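Why does wood have stripes?

Look at a table. Or a door, or a wooden spoon. See lines? Thats called the grain.

A tree makes new wood every year, just under the bark. In spring it grows fast, so the wood is pale. Later in summer it slows down - darker, tighter wood. One pale ring plus one dark ring = one year.

Cut across the trunk and you get circles. Cut the long way and the circles turn into stripes. Wavy tree, wavy stripes. 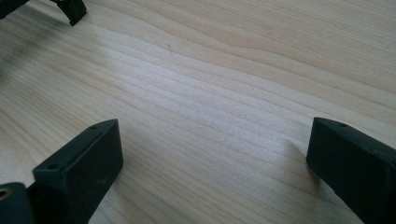 How old is my tree?

Count the dark rings on a stump. 100 rings, 100 years! The old oak in Miltley park came down in March and Casimiro Collado counted the rings with his class. Took them two tries. They kept losing there place near the middle, where the rings were tiny.

Fat ring - good year, lots of rain. Skinny ring - dry year, or bugs, or a big neighbor tree hogging the light.

Try it: feel the grain

Find some smooth wood. Rub your finger along the stripes, then across them. Any bumps? Shut your eyes and try again. Then tap it with something metal, then with your knuckle. Different sounds. 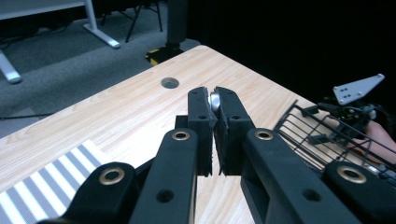 Now do the same on a piece of rough wood, but go gently, splinters hurt. Go along the grain, never against it.

What are knots?

Round dark spots. A branch started there, and the trunk grew out around it. The grain has to bend to get past, like water going round a rock.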